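Sorting the small stuff: a two-compartment cabinet

Posted 20/03/2025 by Kobe Lambrechts
Filed under: Storage

I have been working through the small packages that accumulate in the workroom at Kiltberg. The target was one open-fronted cabinet with a single shelf, so two compartments, and no overflow bin. My previous system was a drawer, and a drawer of flat packages turns into a stack you can only read from the top.

The rule I settled on in October still holds: one package type per compartment until the type runs out, then mix. Green packages go in first. I clear the whole cabinet before starting – filling around leftovers has cost me more time than it ever saved.

Loading order

Start with the upper compartment. Lower the package to the shelf at a slight angle, then square it up once the next one is beside it. A protruding edge is acceptable at this stage. Packages waiting their turn can stay in a pile on the work surface.

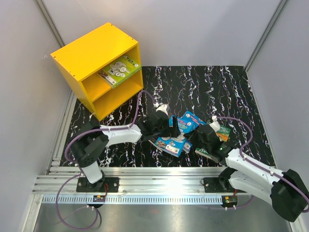
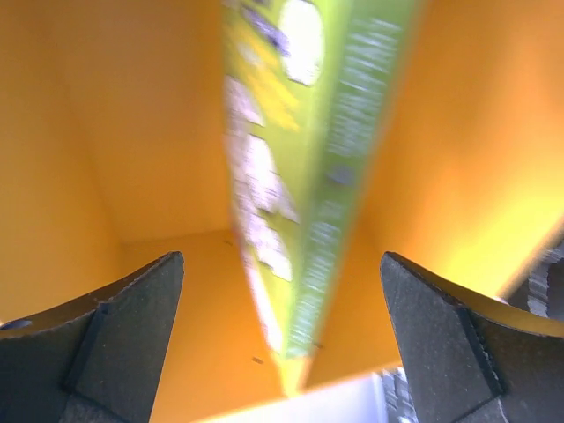

Shelf height

Measure the tallest package standing up before fixing the shelf. Mine sits on screws, and moving it means refilling the old holes, which I have done once and don't plan to repeat. If you want adjustability, the Carum pin kit needs 2 rows of holes per side. Girard sells a similar set with longer pins, but I found them loose in thin panels.

Labels

I tried printed labels on the front lip and took them off. With the front open, the packages are their own labels, provided the printed face is outward. Barcodes can face anywhere.

Next job is the cable drawer.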